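I changed the sheets on Tuesday, which I usually leave until the weekend, and it turned into a whole evening of thinking about bed linen. The old set was white and had gone grey. I bought it when I moved to Traltthorpe and it had been washed to the point where you could see your hand through the middle.

The new one is sage green. I spent far too long choosing it. The shop in Satton had three greens on the shelf, all nearly the same, and I took them to the door one by one to look at them in daylight. It cost 38 pounds, reduced, with 5 pounds off the pillowcases if you bought both. I didn't need the pillowcases but I bought them.
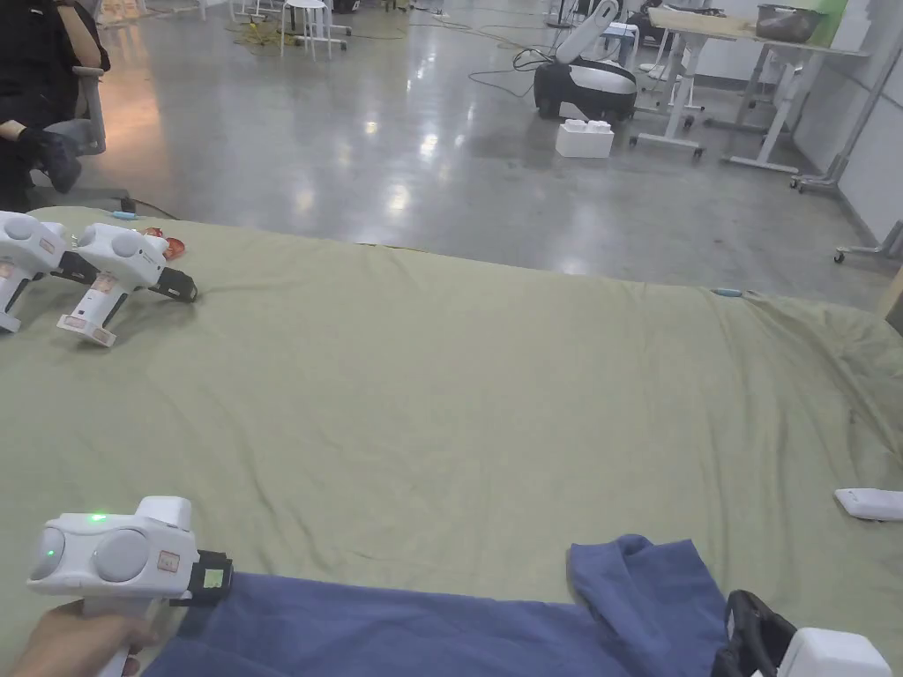 Filed under: Home, Laundry

The green creases. I knew it would, as it hasn't any polyester in it, and I'm not going to start ironing sheets at my age. Pulling it tight at the corners gets most of the wrinkles out of the middle and pushes them down to the ends, and I can live with that.

The blue cloth is staying. I did wonder if blue on green would look wrong, but the blue has a bit of purple in it and the green is quite grey, so they get on well enough. It's soft and it folds down small, so it can go at the foot of the bed or in the cupboard – usually it does neither and ends up in a heap.
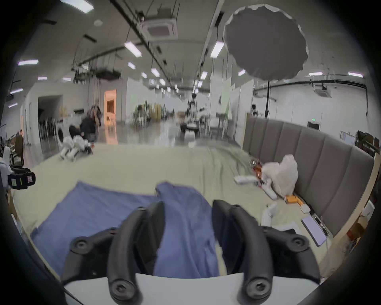
Blue on sage green, crumpled and bunched.

My folding method comes from Vasanthi Paul, who I shared a house with for a while. Lay the cloth flat, bring the long sides together, smooth it with your forearm and then fold in thirds. She did hers on the bed as well, never on a table. I still get one corner sticking out.

I washed the new set at 20 degrees the first time to be careful with the colour. No green in the water that I could see. Next time I'll go warmer. I've also still got the old white sheets in a bag by the door, and if anyone local wants them for dust sheets, leave a comment.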